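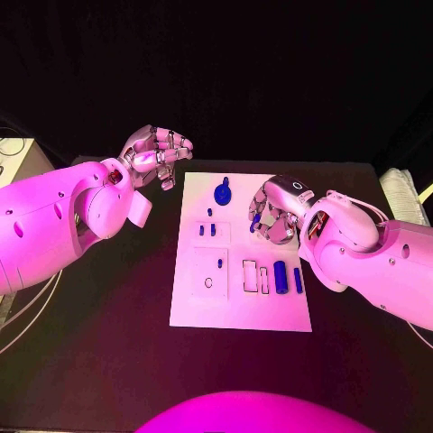
I have had the Uvdale peg and wheel board from Flulletti since January, and it has been out on the table on most working days. The set is a flat white board with a small number of blue parts and outlined slots to work to. The pegs are the part I have most to say about. They are small, and the one held tilted in the fingertips over the upper right of the board gives a fair idea of how little there is to get hold of. Two more are in the little white plate on the left, and they do not stand level, the left one being slightly shorter. If you have thick fingers, try a set before buying.

I paid 70 for it through Comside. Delivery took five days and nothing was missing. Fabrice Courtois, who has the older Pennington set, lent me his for comparison. His pegs are easier to grip but the board takes up more of the table.

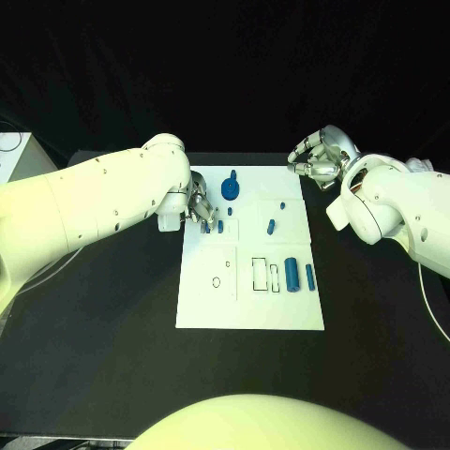

The board is the better half of the set. I like plain printing on this sort of thing, and the thin grey lines divide it into panels without getting in the way of the shapes drawn in black. The toothed disc has the upper half, with a short peg standing up from its top edge and a tiny one directly below. Loose parts can wait in a panel of their own, as the short cylinder is doing on the right. Set it on a dark table if you can, as the white stands out well.

The maker claims 2,000 uses. I am nowhere near that and cannot comment. I would like a lidded box and a few spare pegs at this price. Four out of five.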